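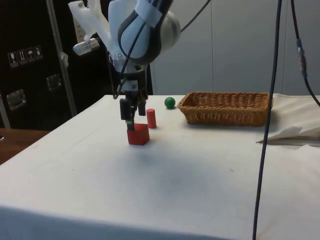

November, notebook 3, dye bench

Madder again! Third week on the root and I finally have a red I would happily put on a shade card. Writing this up while the last skeins drain, so forgive the order.

Started with the Jukgate fleece, spun up as a plain two-ply and wound into skeins of 30 grams each. Scoured last night in the big pan with a little washing soda and left to cool in the water. It came out much cleaner than the October lot, and I think leaving it alone overnight is the whole secret. I used to rinse it while it was still hot and then wonder why it felted at the ties.

Mordant: alum at 12 per cent of fibre weight, cream of tartar at 5. Brought up slowly over an hour, held for another hour at a bare steam, lid on, left till morning. The Zosix scales drift if they sit next to the hot plate, so I weighed everything over by the window. Please do the same if you borrow them.

Now the good bit. Chopped root went in to soak in cold tap water at lunch, and I poured off the first soak (yellow-brown, kept in a jar for later). Fresh water, a pinch of chalk, and then the skeins in at room temperature. I kept the bath at 60 degrees this time and sat with it. At 70 last week everything went towards brick, and the boiled sample is a good honest brown that I wouldn't cross the road for. At 60 the colour crept up from peach to coral and then, after the second hour, to a clear warm red with hardly any orange in it. I was hopping about like a child.

Batch number for the tags is 2617. Skeins a to d are straight from the bath. Skein e had a dip in weak soda afterwards and has gone a shade towards crimson, very pretty, but the handle is a little harsher and I'd want to try it at half the strength.
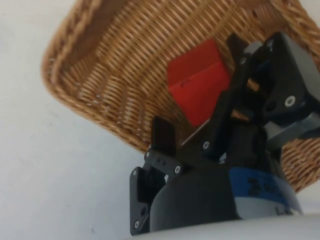 The exhaust bath still had plenty in it. I put in two more skeins with no extra root and left them for 40 minutes, expecting a washed-out pink, and got a soft apricot that might be my favourite thing on the rail. It would sit beautifully next to the weld yellow from the summer. A third go gave a pale shell colour – nice, but I doubt it will stand up to light.

Light test is set up: six windings on card, half of each covered with foil, taped inside the south window. First look at the end of the month. Wash test to follow once the skeins have rested for a week, with the ordinary wool soap and a strip of white cotton stitched in to catch any bleeding.

Things to sort out:

Root is down to the last bag. The Berhe order should cover the rest of the winter, but ask whether it is the same harvest before mixing the two.

Iron pot needs its own spoon. Someone stirred the alum bath with the iron one and skein c has a grey smudge near the tie. It's small and I rather like it, but still.

Try the Relero silk next, same recipe, bath no higher than 55. Silk took the cochineal so well in spring that I have high hopes.

Also want to try the yellow-brown first soak on a plain alum skein before it goes off. It smells of wet hay already, so tomorrow morning, first thing.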